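Flastton Insertion Set: Data Card and Rules of Practice

Maintained by the robotics group at Danutside
Document owner: Ustyna Zakharchenko
Status: in force for all contributing sites

1. Purpose of this document

This data card describes the Flastton Insertion Set and sets out the rules under which it is recorded, labeled, checked and released. It is addressed to the two contributing sites, Danutside and Corrigan, and to outside groups that wish to use the set for training or evaluation. Sites that record new episodes are bound by sections 4 through 8. Users of the released files are bound by section 10 only, but are encouraged to read the rest, as many questions received in the past year are answered there.

The words "must" and "must not" mark requirements. The word "should" marks a recommendation from which a site may depart, provided that the departure is written in the site log.

2. Contents of the set

The current release holds 3,000 episodes of slot insertion and removal performed by a robot arm with a two-finger gripper. Of these, 1,000 are held back for evaluation and are not included in the training download. Each episode contains:

wrist/ video from the camera carried at the wrist
state/ joint positions, gripper opening and commanded motion
task.txt the instruction given to the operator, in one sentence
outcome.txt one of: complete, partial, failed, stopped
notes.txt free text, may be empty

File names follow the pattern site_cell_session_episode. The session number is never reused, including where a session has been withdrawn.

3. Intended use

The set is intended for research on contact-rich manipulation at close tolerance, on the reading of small fixtures from a moving viewpoint, and on the prediction of outcome from partial episodes. It is not suited to grasp planning on household items, to navigation, or to any work that depends on a fixed overhead view, as none was recorded.

The set must not be cited as evidence that a particular arm or gripper is safe to operate near people. Nothing in the recording procedure was designed to test that question.

4. Preparing the cell

4.1 The fixture board must be secured to its backing before the arm is powered. Hand pressure along each side of the board must produce no movement. A board that shifts during a session ends the session, and the episodes recorded after the last good check are marked "unverified."

4.2 The board may be mounted on any rigid backing, flat or ribbed, level or tilted. The backing must be named in the site log. Where the backing is bare metal, the operator must review a short test clip before recording and confirm that the slot edges remain readable at the closest working distance.

4.3 Cables in the neighborhood of the cell must be kept outside the reach of the arm. The operator confirms this by moving the arm slowly through its full working range with the gripper closed.

4.4 Fasteners on the gripper fingers must be checked for tightness at the start of each session and again after every 25 episodes. A loose finger screw changes the grip width and will spoil a run without any visible sign in the state files.

4.5 Finger pads, where fitted, are replaced as a pair.

5. Recording an episode

5.1 An episode begins with the gripper clear of the board and ends when the gripper is again clear of the board, or when the operator stops the arm.

5.2 The operator must read the instruction in task.txt aloud or silently before taking control, and must not change the target slot once the episode has begun. If the wrong slot is approached, the episode is allowed to finish and is labeled as it happened.

5.3 The part must be brought into line with the slot before contact. Operators must not use the wall of the slot frame to turn the part into position. Such motion succeeds often enough on a new board to be tempting, and it wears the frame.

5.4 After insertion, the gripper should be withdrawn along the line of insertion. A sideways release is permitted only where a neighboring fixture blocks the straight path.

5.5 No person may reach into the cell while the arm is enabled. This includes reaching in to steady a cable or recover a dropped part. The arm is disabled first, and the episode is marked "stopped."

5.6 No more than 5 consecutive attempts may be made on the same slot with the same part. The operator then changes slot, part, or both.
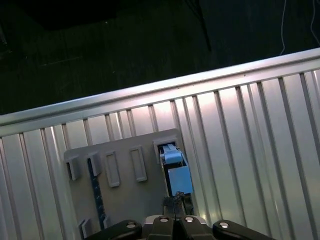

Lacey Bunting objected during review that rule 5.6 is too strict for boards on which only one slot accepts the part in use, and asked that the limit be dropped for those boards. In her view an operator who is settling into a difficult insertion does the best work after the limit has already been reached, and a forced change of part throws that away. She added that the failed attempts are the valuable ones, and that a rule which shortens the run will thin them out.

The objection was considered and the rule was kept, with one change. Where a board has a single usable slot, the site may satisfy 5.6 by moving the arm to its rest position and resetting the approach from a different starting point. The site log must state that this was done. The concern about failed attempts is addressed in 6.3, which was rewritten after the review.

6. Labeling

6.1 Outcome labels are assigned by a person other than the operator. The labeler works from the wrist video and the state files together, and must not rely on either alone.

6.2 "Complete" means that the part is seated to the depth given for that slot and remains there after release. "Partial" means that the part has entered the slot but is not seated, or that it moved out of position on release. "Failed" means that the part did not enter the slot. "Stopped" is used whenever the arm was halted by the operator or by its own limits, whatever the position of the part.

6.3 Failed and partial episodes must not be removed from a session. A site that wishes to exclude them must withdraw the session as a whole and give a reason. A session made up only of complete episodes will be returned to the site for a second look.

6.4 Seating depth is frequently hard to judge from the wrist view, particularly when the fingers lie between the camera and the lower part of the board. In such cases the labeler enters "unclear" in notes.txt and chooses the lower of the two labels under consideration.

6.5 Disagreements between labelers are settled by the document owner. Both original labels are kept.

7. Lighting and glare

7.1 Light sources must not be moved during a session.

7.2 Reflective surfaces in view are permitted. Users have asked for them, and a set recorded only against matte black cloth would be of limited value. The operator must nevertheless make sure that no highlight crosses the target slot at the moment of contact.

7.3 Automatic exposure is left on. Earlier sessions at Corrigan were recorded with exposure fixed, and these carry the tag "fixed_exp." Users who compare the two sites should take the tag into account.

7.4 No brightness or color correction may be applied before release.

8. Stopping rules

A session must be ended, and the arm powered down, if any of the following occurs:

a fixture or slot frame is cracked or has come away from the board
a finger is bent, or a finger fastener cannot be tightened
the arm reports a position that does not agree with the wrist view
the stop button has been pressed twice in the same session for the same cause
the operator asks for the session to end

The last item requires no explanation and none is to be asked for.

9. Known limits

The set contains few left-handed approaches, in the sense of approaches made from the left side of the board. Corrigan has agreed to record more of these.

The instruction sentences in task.txt were written by a small number of people and repeat the same verbs. "Insert," "seat" and "place" are used without a consistent difference in meaning, and no such difference should be read into them.

Motion blur is present in the first moments of many episodes. It has not been trimmed.

Some boards carry labels or printed strips. These are not transcribed in the annotation files, and their presence is recorded only as yes or no.

10. Conditions for users

10.1 The evaluation portion must not be used for training, for tuning, or for choosing between models before a result is reported.

10.2 Published results must state the release number and must report complete and partial outcomes separately. A combined success rate may be given in addition.

10.3 Users who run a trained policy on their own hardware are responsible for their own risk assessment. The rules in sections 4, 5 and 8 may be copied for local use and adapted freely.

10.4 Errors in labels should be reported with the full episode name. Corrections are gathered and applied at the next release. Released files are never altered in place.

11. Changes since the previous release

Added 6.3 requirement on failed and partial episodes.
Added the single-slot provision to 5.6.
Reworded 4.2 to allow tilted backings, which had been in use at Danutside without being mentioned here.
Withdrew two Corrigan sessions in which the board was not checked under 4.1.
Moved the notes on file integrity to a separate file, CHECKSUMS.

The next review of this document is planned for January. Proposed changes should reach the document owner in writing before the review opens, with the rule number in the subject line.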